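3.2 The computers and the memory task

We chose old desktop towers for this part of the study for reasons that will be familiar to anyone who has ever opened one up on a kitchen table. They are forgiving, they are cheap, and there are a great many of them sitting in storerooms. Ours came from the Florkholm reuse store, where Lensa Jemal spent most of a Tuesday in March going through the shelves and setting aside any machine whose case still opened the way it was meant to. She came away with 12 towers, four of which we kept back for practice and spare parts.

The towers are the kind in which the whole side panel comes away and leaves the board in plain view. We are fond of this style of case. There is room for a hand between the power supply and the drive bays, the slots are easy to find, and a person who has never repaired anything can look in and begin to make sense of what goes where. The boards are green, with the crowded look of their period, and the colors of the connectors do help a newcomer. Several of our participants told us that they found their way by the blue parts first and worked outward from there.

Memory was the natural place to begin. A module has only one correct way around, it needs a firm and even push, and the slots stand close enough to one another that it is quite possible to start in the wrong one. It also has to be brought down straight, and this is the step people find hardest to judge, because the view from the side says one thing and the view from above says another. A module that is even a little tilted along its length will meet the slot at one end and ride up at the other. The blue modules we used carry a row of black chips and a small white label, and we asked people to use the label as their landmark when talking about which end was which.

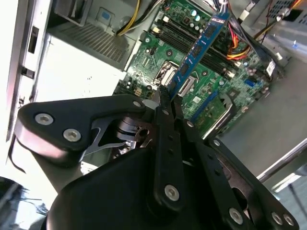
3.3 Laying out the workspace

A good deal of our early planning went into the table, and we would like to spend a little time on it, as earlier repair studies tend to pass over the furniture rather quickly. Virgil Mocanu had worked for years at a wooden bench with a rubber mat, and he was not at first persuaded by a slatted metal top. By the end of the first week he had come around to it (he still misses the mat!), mostly on account of how easily the surface can be wiped down and how readily things can be fixed in place along the slats.

Each tower was laid on its side with the open face upward. We tried it standing as well, in keeping with the way many people at home will first attempt the job, but the part then has to be pushed in sideways while the other hand steadies the case, and the whole thing wanders about. Lying down, the case stays where it is put, and the push goes straight into the table. Nothing else needs to be said in favor of it, although we did write four pages on the subject in our notes.

We left the power supply and the drive cage in every machine. Taking them out would have given more space around the board, and one of our reviewers at Fedis suggested exactly that, but we felt strongly that the task should keep the awkward corners that a real repair has. Loose wires are a part of that. In some of the towers they lie neatly against the chassis wall and in others they get in the way of nearly everything, and we tidied them only where they lay across a slot.

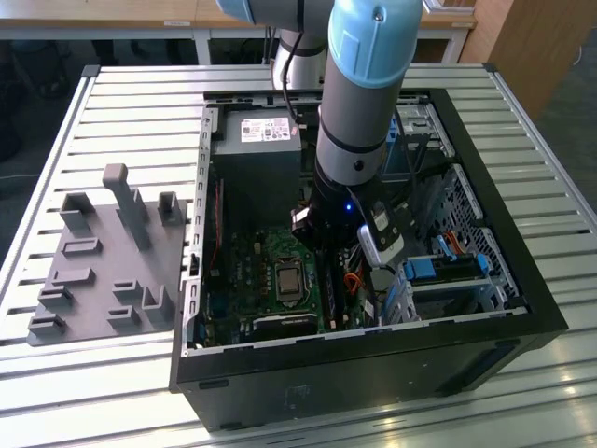
Figure 2. An open tower lying on its side on the slatted table, with the power supply and drive cage left in place.

The processor, in the tower shown in Figure 2, sits in its socket without a cooler. We would not recommend this to anyone who means to switch the computer on, and none of the towers was powered during the trials. It does make the board much easier to read, and with the square silver top of the processor uncovered there is a clear landmark near the middle of the board from which the memory slots can be found.

Between sessions the modules went back into a lidded tray made by Asfaw, and the slots were cleared with a soft brush. Sessions were logged in Fledex, and over the full study we recorded 3,192 separate attempts at seating a module. An attempt was counted from the moment the module first touched the slot, so that a part put down and picked up again before contact did not begin a new entry. How we graded those attempts is taken up in Section 4.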